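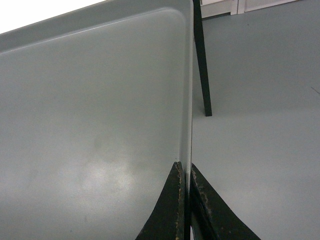 Cutting standby and heating waste at home

Set the room thermostat to 18 °C and leave it for a week before judging the result. Lowering a combi boiler's flow temperature to 60 °C or below lets it condense for more of its running time. Do not do this on a system with a hot water cylinder — stored water must reach 60 °C to control legionella.

Bleed radiators with the pump off and the system cold. Start on the ground floor. Check the pressure gauge afterwards and top up if it reads under 1 bar.

Standby loads

A set-top box drawing 7 W all year uses 61 kWh. Put it on a switched socket with the television. Leave the router out of the group.

Draughts

Fit brush strip to the letterbox and foam strip to window casements. Keep trickle vents and air bricks clear.

Tips sent in by Rosalinda Macaraeg, Flarkby. Last checked in February.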